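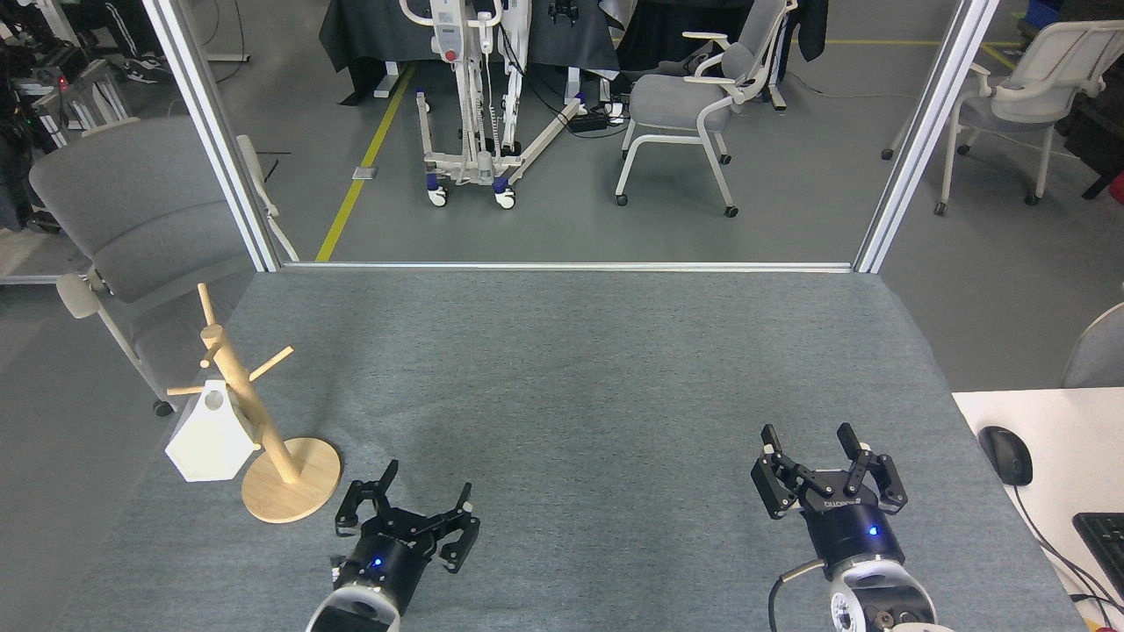 Sebastião Barros wrote in to ask why the fingertips on a two-arm cell should be re-zeroed on a schedule at all, when the controller reports no fault and both grippers still close. His own pair had run since August without being touched, he said, and he wanted to know what he was missing.

The controller reports a fault when the motor current is out of range or the encoder stops answering. It does not report that the fingers meet a little to the left of where the software thinks they meet. On a single arm you can live with that for a long time, because the operator or the policy corrects for it. With two arms handing a part across, the errors add, and the handover is where you see it first.

I did the full service on our cell on February 14, 2022. The cell is called Linus, for reasons that predate me. The notes below are mostly for my own use next time.

Power and air. There is no air on this one. Both grippers are electric and take power and data through the wrist. I park the arms with the grippers over the table, fingers open, and leave power on, so the status rings stay lit while I check the connectors. If a ring drops out when the cable is moved by hand, the connector is the first suspect. The right one did this once, and reseating it was enough. Then power off at the cabinet, and tag it.

Cables. The external cable needs a loop at the wrist with enough slack for the last joint to turn both ways. Too short and it pulls on the connector at the end of travel. Too long and it drags on the table and catches the felt. I set it with the wrist at each limit, then tie it one joint back. Never tie it at the connector.

Wrist screws. Six on each flange. I back each one out a quarter turn and bring it up to torque in a cross pattern. Two on the left were under. Paint marker across the head and flange afterward, so the next check can be done by eye.

Fingers. Wipe the pads with alcohol, look for side play at the pivots, and replace the pads if the edge has rounded. Ours are changed at 2,000 cycles per the log sheet. The spare pads from Geverico are slightly thicker than the originals, so the closed position has to be taught again after a swap. Skipping this gives you a gripper that reads as holding something when it is empty.

Zeroing. Close on the 16 mm gauge pin, read the position, enter the offset, open, repeat. I take three readings and use the middle one. The left arm had shifted by 0.3 mm since the last entry. The right had not moved enough to write down.

Table. The felt is there to keep light parts from skidding and to spare the fingertips when an approach comes in low. It compresses where the arms work most, and the surface height in the software should follow it. I measure at the corners and the middle. Brush it before measuring.

Test run. I use the mug tree for this. The pegs point in different directions, so hanging and unhanging a part makes the wrist work through more of its range than a flat pick does. It runs slow for the first pass, then at normal speed. A finger that is out of true will show up as a part that swings when it is released. I let it go for 48 cycles and write down any drop with the peg and the arm that did it.

To the original question, then: yes, check yours. Start with the gauge pin, before taking anything apart, and keep the reading even if you change nothing. If both arms are within a tenth, leave them alone and look again in six months. The older Zonar units at Portela were left longer than that and were fine, but they only ever did flat picks with one arm.

I still need to order more pads and a second gauge pin. The current one has a flat on it from being dropped.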